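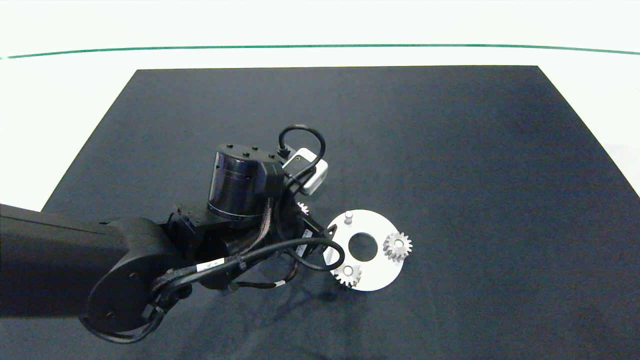 A round metal plate with small gears, on a black mat.

Sumeya Assefa was still in school when she took apart her grandmother's alarm clock, and she remembers the scolding better than the clock. "I got it open with a butter knife," she says, laughing, "and then I had this lapful of little wheels and no idea at all what came next." She went back to it for weeks, and in March of that year it finally ran again — five minutes fast, but it ran.

These days she repairs clocks in a narrow shop called Nigatu, between a bakery and a shoe store, and people bring her things wrapped in dish towels. She pours tea before she looks at anything. "They want to tell me about the person who owned it," she says. "So I let them, and half the time I learn when it stopped and who wound it too hard."

Her teacher was Kiros Admasu, who kept a bench for 30 years and spoke very little across it. "He would hand a gear back to me and say, 'Again,'" she recalls. "I cleaned one wheel all afternoon once. I was so cross with him!"

I asked whether she ever turns work away, and she thought about it for quite a while, stirring her cup. Cheap movements are hard, she said, when the part costs more than the clock did. "But I had a man cry over a kitchen clock last winter. I fixed the kitchen clock."

She still has her grandmother's, on the shelf over the kettle. She sets it back every Sunday.

Contact us | © 2019 Tunik | Back to top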